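家具の手入れ・補修 掲示板
トピック:明るい木目の天板、無垢か突板かシートか。手入れの方法を決めたいです
投稿開始:2022-10-23

ベージュ天板
はじめまして。8月の引っ越しのときに作業用のテーブルを譲り受けました。幅110センチで、天板は明るい木目です。前の持ち主は手入れをしたことがないそうで、取扱説明書もありません。裏に小さいシールがあり、Medranoと読めますが、その下の品番はこすれて消えています。
困っているのは、この天板が無垢なのか、突板なのか、木目を印刷したシートなのかが分からないことです。ホームセンターで家具用のオイルとワックスを見てきましたが、どちらも「表面に塗装のある家具には使えません」と書いてありました。うちのものに塗装があるのかどうかも分かりません。
用途は机仕事と工作が半々です。食事には使いません。日当たりは弱い部屋です。今は乾いた布で拭くだけにしています。
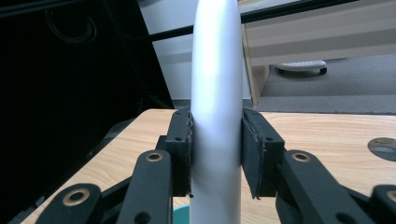 色についてもう少し書くと、店で見たオークの見本よりは淡く、メープルの見本よりは黄色い感じです。木目ははっきりした山形ではなく、かすれたような細い筋が横に流れています。天板だけを見ていると白っぽい家具だと思ってしまうのですが、こうして白い筒状のものを立ててみると、天板のほうはベージュからはちみつ色の間くらいで、結構黄みがあります。これが木の元の色なのか、ニスの色なのか、年数で変わったものなのか、判断の手がかりがあれば教えてください。前の持ち主が買ってから5年だそうです。

木口おじさん
表面だけで判断しないほうがいいです。木口を見てください。天板の短いほうの側面です。無垢なら、上面の木目がそのまま側面につながっていて、側面には年輪の断面が出ます。突板やシートなら側面に別の材料のテープが貼ってあることが多く、角のところに細い継ぎ目が見えます。
それと裏面。表と裏で木目の位置が対応しているか。裏が無地だったり、全然違う柄だったりしたら無垢ではないです。

雑巾二枚目
色で樹種を当てるのは難しいと思いますよ。最近のシートは色も自由なので、オークより淡くてメープルより黄色い柄なんていくらでもあります。
私なら先に重さを見ます。片側を持ち上げてみて、見た目のわりに軽ければ中が空洞のフラッシュ構造です。

木口おじさん
重さは当てになりません。パーティクルボードに突板を貼ったものは無垢より重いことがあります。桐や杉の無垢は軽いです。幅110センチ程度だと脚の重さも入ってしまうので、持ち上げても比較になりません。

雑巾二枚目
軽い重いだけで無垢かどうかを決めるとは書いていません。空洞かどうかの目安という話です。手入れの方法に関係ないと言われればそうですが、穴をあけて何か取り付ける予定があるなら先に知っておいたほうがいいです。
クランプ式のライトやモニターアームを付けて天板をへこませた人を何人も知っています。

ベージュ天板
ありがとうございます。クランプ式のライトを付けるつもりだったので助かりました。付ける前でよかったです。
木口を見てきました。側面にも木目がありますが、年輪の断面には見えません。上面と同じような細い筋が、側面の長い方向に流れています。角に線のようなものがあります。爪を当てるとわずかに引っかかります。
裏面は茶色っぽい無地で、つるっとしています。

木口おじさん
それなら無垢はほぼ消えました。側面はテープか薄い化粧材です。残りは突板かシートかですね。
裏が無地で表だけ木目というのは、突板の家具にもシートの家具にもあります。裏面だけでは分かりません。

すみれ荘
同じくらいの大きさの突板テーブルを使っています。Wurierというメーカーのもので、表面はウレタン塗装です。
見分け方として店で教わったのは、同じ模様の繰り返しを探すことです。印刷の木目は版があるので、どこかで同じ節や同じ筋がもう一度出てきます。天板の端から端まで、特徴のある筋をひとつ決めて、同じものがないか見ていくやり方です。

夜勤明けDIY
繰り返しの話はよく聞きますが、幅110センチだと繰り返しが一回も出ない柄もありますよ。見つかればシートで確定、見つからなければ何も言えない、という程度です。
自分は斜めから光を当てる派です。突板なら塗装の下で木の繊維が光り方を変えます。右から見るのと左から見るのとで、同じ場所が明るくなったり暗くなったりします。印刷だとそれがありません。

雑巾二枚目
その光り方も最近はまねしてあるのがあります。エンボスが木目に合っているシートは、斜めから見ると本物とそっくりです。
触ったほうが早いです。導管の溝が指に引っかかるかどうか。

夜勤明けDIY
エンボスの溝と繊維の光り方は別の話です。溝は凹凸なので影で見えますが、繊維のほうは凹凸がなくても見る角度で明るさが入れ替わります。溝のあるシートで光り方まで出ているものは、私は見たことがないです。
触って分かるのはオイル仕上げか薄い塗装の場合だけで、厚いウレタンだと本物の木でもつるつるです。触ってつるつるだからシートだと決めて、アルコールをかけて塗装を白くした人がこの掲示板にいました。

すみれ荘
うちのWurierもつるつるです。触っただけなら絶対シートだと思います。

ベージュ天板
たくさんありがとうございます。やってみたことを書きます。
繰り返しは見つかりませんでした。途中で目が疲れてきて、同じように見えてくるので自信はありません。
光のほうは、スマホのライトを低い位置から当てました。筋の間がところどころ明るくなって、反対側に回るとそこが沈みます。全部の場所でそうなるわけではなく、真ん中のあたりが一番分かりやすかったです。
触った感じは、つるつるとざらざらの中間です。溝というほどのものは感じません。

木口おじさん
明るさが入れ替わるなら突板でしょう。まだ断定はしませんが、手入れは突板の塗装仕上げと考えて進めて問題ないと思います。
オイルは塗らないこと。塗装の上にオイルを塗っても染み込まず、べたつきが残ってほこりを集めるだけです。

工作机の人
横から失礼します。突板だとしたら工作に使うのはちょっと心配です。突板の厚みは紙に近いくらいなので、カッターの刃が抜けたらそこで下地まで行きます。無垢なら削って直せますが、突板は削れません。
私は天板の上に敷くものを先に決めることをおすすめします。手入れはその後でいいです。

すみれ荘
敷きっぱなしは反対です。
うちは透明のマットを敷いたままにしていて、外したらそこだけ色が違いました。周りは日に当たって黄色くなり、マットの下は買ったときの色に近かったです。しかもマットの角のところだけ塗装がくもっていて、拭いても取れません。軟らかい塩ビのマットは塗装と反応することがあるそうです。

工作机の人
それはマットの材質の問題ですよね。私はCorkbyのコルクシートを使っていて、そういうことは起きていません。作業が終わったら丸めてしまいます。1000円しないで買えました。
刃物を使うならコルクだけだと切れてしまうので、上にカッティングマットを重ねます。

すみれ荘
毎回しまうなら私も賛成です。反対なのは敷きっぱなしのほうです。
ただ、毎回しまう人はあまりいないと思います。私もそのつもりで買って、しまったのは最初の月だけでした。

雑巾二枚目
コルクも粉が出ますよ。粉を挟んだまま物を動かすと細かい傷になります。しまう前に裏も払うこと。

ベージュ天板
敷くものについては考えていませんでした。工作といっても接着と組み立てがほとんどで、刃物はたまに使う程度です。
天板の色の出方が好きで譲ってもらったので、できれば全面は覆いたくありません。作業する場所にだけ小さいものを敷いて、終わったら外すのがよさそうです。
昼間に見るとこのくらいの淡さです。黒いものが近くにあると、ベージュがさらに明るく見えます。 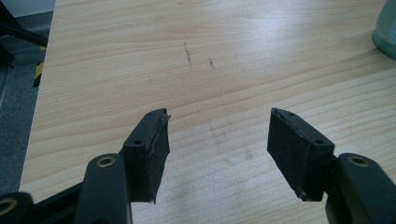
夜勤明けDIY
接着剤を使うならそっちのほうが気になります。瞬間接着剤がウレタン塗装に落ちると、はがし液で塗装ごと取れます。突板の部分補修は相当面倒なので、接着のときだけは必ず何か敷いてください。敷くものはコルクでなくてもよくて、クッキングシートで十分です。木工用ボンドなら固まってからでもはがせます。

工作机の人
クッキングシートは滑りませんか。四隅をマスキングテープで留めるとして、そのテープを何日も貼ったままにすると、はがすときに塗装が持っていかれます。

夜勤明けDIY
作業中だけなら問題ないです。貼ったまま帰る人が悪い。

工作机の人
それを言うとマットの敷きっぱなしも同じ話になりますが。

木口おじさん
敷くものの話が長くなっているので、元の質問に戻します。
手入れの方法ですが、塗装仕上げの突板なら、ふだんは乾いた柔らかい布で十分です。手あかが気になったら、ぬるま湯に浸して固く絞った布で木目の方向に拭き、すぐに乾いた布で水気を取る。これで落ちなければ中性洗剤をごく薄くして、そのあと洗剤分を水拭きで取る。それ以上のことはしないでください。
特に木口と角の継ぎ目に水を残さないこと。爪が引っかかると書いてあったところです。そこから水が入ると下地がふくらんで、化粧材が浮きます。

雑巾二枚目
木目の方向に拭くのは塗装仕上げなら関係ないのでは。無塗装やオイル仕上げの話だと思います。

木口おじさん
塗膜が薄い場合に備えてです。厚いなら円を描いて拭いても構いません。ベージュ天板さんのものは「つるつるとざらざらの中間」なので、薄いほうの可能性があります。

ベージュ天板
塗膜が厚いか薄いかは家で調べられますか。それと、塗装なのかオイルなのかも気になっています。突板のオイル仕上げというのもあると店の人に言われました。

すみれ荘
水を一滴落とす方法があります。塗装なら玉のまま残ります。オイルが抜けていると広がって、しばらくすると木の色が濃くなります。
目立たない場所で、短い時間で拭き取ってください。私は脚の上の隅でやりました。

木口おじさん
賛成です。ただし隅と言っても継ぎ目の近くは避けること。端から手のひらひとつ分は内側でやってください。

夜勤明けDIY
水滴だけだとワックスと塗装の区別がつきません。ワックスがけしたオイル仕上げでも玉になります。気になるなら、白い布に少量の無水エタノールをつけて端をなでると、ワックスなら布につきます。

雑巾二枚目
さっき自分でアルコールで塗装を白くした人の話をしていたじゃないですか。ラッカー塗装だったら溶けますよ。素人にすすめる方法ではないです。

夜勤明けDIY
少量で一回なでるだけの話で、かけるのとは違います。でも、ラッカーだったら確かに跡が残るので、これは取り下げます。水滴だけでいいです。ベージュ天板さん、エタノールはやらないでください。

ベージュ天板
やる前でした。水滴だけ試します。

ベージュ天板
水滴の結果です。椅子を入れる側と反対の、端から手のひらひとつ分のところに落としました。10分置いて、玉の形のままでした。拭いたら跡はありません。濃くもなっていません。

木口おじさん
塗装と見ていいでしょう。前の持ち主が手入れをしたことがないということなので、ワックスの線も薄いです。5年手入れなしのオイル仕上げなら、水を10分もはじきません。
オイルもワックスも買わなくて大丈夫です。

家具屋の裏口
遅い時間にすみません。Medranoのシールの話が出ていたので書きます。以前、同じ名前のシールが付いた棚を修理したことがあります。そのときは突板に薄めのウレタンでした。テーブルも同じとは言えませんが、参考までに。
色の質問に誰も答えていないようなので、それも。淡い色の材は、塗装があっても日に当たればだんだん黄色くなります。もともと黄みのある塗料もあります。元の色を知りたければ、ずっと光の当たっていないところと比べてください。天板に脚の金具がかぶさっているところとか、側板との間とか。

ベージュ天板
裏面が無地なので比べる場所がないと思っていましたが、脚の金具が側面に少しかかっています。ねじをゆるめれば見えそうです。やってみます。

雑巾二枚目
側面はテープだと思うので、上面とは材料が違うかもしれませんよ。比べても意味がないかも。

家具屋の裏口
それはあります。側面のテープも木なら傾向は見られますが、樹脂だと参考になりません。変色の度合いだけなら、上面の一部に厚紙を置いて様子を見るほうが確実です。ただ半年はかかります。

ベージュ天板
金具をずらしてみました。かかっていたところは周りよりわずかに白いです。よく見ないと分からない程度です。側面なので上面も同じとは言えないわけですが、日当たりの弱い部屋に置いていればそんなに進まないと思っていいでしょうか。

家具屋の裏口
はい。そのくらいの差なら元の色に近いと思います。窓の近くに移すなら、物の置き場所をときどき変えてください。置いたままにすると形が残ります。

すみれ荘
形が残るのは経験者として保証します。うちのは四角い跡です。

ポスター裏
関係ないかもしれませんが、私は突板の机の前の壁にPosterという店の大きい布を掛けていて、窓を少しふさぐ形になっています。おかげで机の奥半分と手前半分で色が分かれてしまいました。全体が黄色くなるなら気にしないのですが、境目が見えるのが嫌です。半端に遮るのもよくないです。

ベージュ天板
境目は盲点でした。うちは横にレースのカーテンがあるだけなので、テーブルの向きを窓と平行にしておきます。

工作机の人
敷くものは結局どうしますか。

ベージュ天板
接着のときはクッキングシート、刃物のときはコルクの小さいものにカッティングマットを重ねて、どちらも終わったら外すことにします。忘れそうなので、コルクは丸めて入れる筒を机の横に置きます。

工作机の人
コルクは木目と逆に巻くと割れることがあるので、店で巻いてあった向きのままで。きつく巻くと次に敷いたとき端が浮きます。

ベージュ天板
了解です。
ここまでのことを自分用に書いておきます。突板の塗装仕上げと考えて扱う。ふだんは乾拭き、手あかは固く絞った布で木目に沿って拭いて、すぐ乾拭き。角の継ぎ目に水を残さない。オイル、ワックス、アルコールは使わない。敷きっぱなし、貼りっぱなしはしない。クランプ式のライトはいったん見送り。
継ぎ目の爪が引っかかるところは、このまま放っておいていいのでしょうか。浮いてはいないと思います。

木口おじさん
押して動かなければそのままで。押してぺこぺこするようなら、木工用ボンドを爪楊枝の先で入れて、当て木をして一晩押さえてください。はみ出たボンドは固まる前に濡らした布で取ること。

雑巾二枚目
クランプ式のライトは、天板の裏に当て板を入れれば付けられますよ。叩いて音が高くて響くところは空洞、鈍いところは芯材です。鈍いところに付けてください。

ベージュ天板
叩いてみました。全体に鈍い音で、響くところは見つかりません。継ぎ目は押しても動きませんでした。

雑巾二枚目
では中は詰まっています。それでも当て板は入れたほうがいいです。締め跡は残りますから。

ベージュ天板
厚めのフェルトと合板の切れ端があるので、それを挟んで付けてみます。皆さんありがとうございました。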